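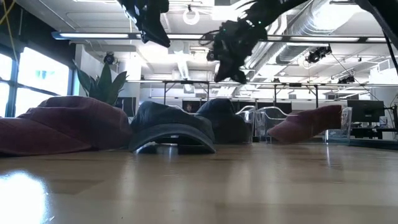 Floor cushions at the Pivirport hall

Pivirport is a single large room with a high, exposed ceiling and a wood floor that was polished again in January. For years the only seating was folding chairs. This page shows the soft seating that has been brought in to go with them. Régis Roussel chose the pieces and wrote the notes.

Page updated 9/21/18.

Maroon
The big slouchy one, in a reddish fabric that falls into soft folds. It sits much like a bean bag. Readers tend to take it first, and it is the hardest to get back up from.

Charcoal gray
A rounded mound over an arched base, with a gap underneath that lets the light through. Régis ordered it from Thaler after seeing one in their showroom. It gets used as a footrest more often than as a seat.

Navy
Domed on top and very dark. It goes well next to the gray, and the two are usually kept together.

Dusty pink
The long one, tapering to a rounded end. Two small children can share it if they get along. It came from Grulance in the same delivery as the maroon.

The floor
Honey-colored planks with a glossy finish. On a bright day the windows and the ceiling lights both show up in it, and so do the colors of the cushions. Please leave street shoes on the rack by the door.

Using the cushions
They are free to use during open hours. Groups who book the hall can have them too, but say so on the form, or they will be put away in the storeroom before you arrive. The storeroom code is 721 and is given here for keyholders only, as it does not open the front door.

Cleaning
Spot clean with a damp cloth and mild soap. Do not drag the cushions across the floor. Lift them from underneath. For anything worse than a spill, leave a note in the Brulo binder at the desk with the color of the cushion and the date.

The hall seats 28 on chairs, or fewer with the cushions out. Booking forms are at the desk.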